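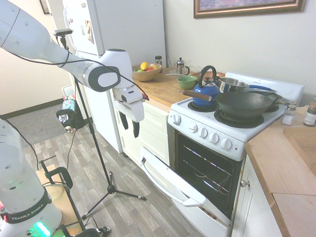 A cozinha, do lado do frigorífico e da bancada de madeira.

Doces e compotas em casa: as perguntas que mais me fazem
897 partilhas | 92 comentários

Qual é a diferença entre doce, compota e geleia?
Cada família tem a sua teoria! Eu chamo doce à fruta desfeita com açúcar, compota à que fica em pedaços na calda e geleia ao sumo coado que prende sozinho. A minha avó chamava doce a tudo e ninguém passou fome.

Posso cortar no açúcar?
Podes, mas o açúcar também ajuda a conservar e a prender. Quando faço doce de ameixa com pouco açúcar, encho frascos pequenos, guardo-os no frio e como depressa (não custa nada, garanto).

Que fruta escolho para começar?
Ameixa ou marmelo, que têm muita pectina e perdoam quase tudo. O morango é lindo, cheira maravilhosamente e dá-me cabo dos nervos – fica líquido à mínima distração. Em agosto, com a ameixa ao preço da chuva, é comprar uma caixa e treinar.

Como sei que está no ponto?
Ponho um pires no congelador antes de começar. Deito lá uma colherzinha de doce, espero um minuto e empurro com o dedo. Se enrugar, apago o lume. Se escorrer, mais uns minutos e outro pires.

O fogão elétrico serve?
Serve, eu também já fui desconfiada. Demora a aquecer e demora ainda mais a arrefecer, por isso tiro o tacho do disco assim que o doce está pronto.

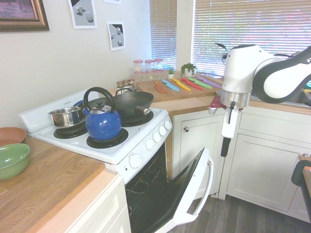 Weronika Kaczmarczyk contou nos comentários que deixa a fruta com o açúcar de um dia para o outro e que assim passa muito menos tempo ao fogão. Experimentei com alperce e fiquei fã, os pedaços aguentam-se bem melhor.

E os frascos?
Lavo-os bem, fervo-os e encho-os ainda quentes, com o doce também quente. Os meus são da Marikar, comprei uma caixa de 30 e ainda não parti nenhum. As tampas é que convém serem novas.

O meu doce cristalizou, deito fora?
Nem penses! Aquece-o devagarinho com 2 colheres de água e um fio de limão. Se tiver bolor é outra conversa – lixo, o frasco inteiro, sem raspar por cima.

Vendes os teus doces?
Não, só troco com os vizinhos. O último frasco de marmelo foi-se por um saco de nozes.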